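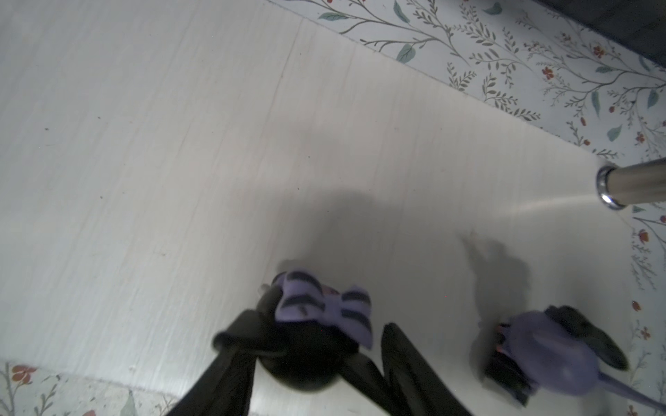
Losing the Friday market at Pedside would be like losing the kitchen table, according to one regular, who reckoned she had bought her bread, her eggs and most of her Christmas presents there and had no intention of learning to shop anywhere else. Happily, she won't have to. The market has been given a new home for the winter, and stallholders who spent much of autumn wondering where they would be setting up their trestles can now get on with the baking.

The old site, the gravel car park behind the Plaltov building, closed at the end of May so that the drains could be dug up and replaced. It was always a draughty spot, and anyone who has stood there with a paper cup of soup in a southerly will know exactly how draughty, but it was central and it was free, and people had grown fond of it. From June the market will run in the long shed at the old Ingvarsson seed store, a short walk down the hill, with the big sliding doors open when the weather is kind and closed when it isn't.

The shed has had a good going-over in the meantime. The gutters have been cleared, the worst of the floor has been patched, and there are new lights over the middle aisle, so the late customers will no longer be choosing their pears by the glow of somebody's phone. There is a proper sink with hot water at the far end, and a ramp at the side door for prams, wheelchairs and those wonderful overloaded shopping trolleys. Dogs are still welcome on a lead, though they are asked to keep away from the cheese, which a few of them have found hard in the past.

Most of the familiar stalls are coming along. The Flelto bakery will be in its usual place just inside the entrance, with the seeded rye and the lemon slice, and the honey people will be next door as they always were. There will be winter greens, potatoes in all their colours, free-range eggs, secondhand books, and the knitted beanies that seem to turn up on half the heads in town by July. The plant stall is taking a short break while its seedlings are under cover and hopes to be back in spring.

Two new stalls are joining as well, one selling dumplings to eat on the spot and the other mending small household things while you wait, such as lamps, zips and wobbly chair legs. If you have something larger, have a word with them first before you lug it down the hill!

Rent for a stall stays the same through winter, and a grant of $1,000 will go towards heaters for the coldest weeks. Organisers are hoping for around 200 shoppers on opening day, perhaps more if the rain holds off, and they ask everyone who is able to leave the car at home, as parking beside the shed is tight and the neighbours have been very patient already.

Doors open at 2 pm, and the market packs up when it gets dark. Bring your own bags and egg cartons, and small change if you have it, as the card reader at the seed store end can be slow. Anyone wanting a stall for later in the season can leave their details at the Flelto counter.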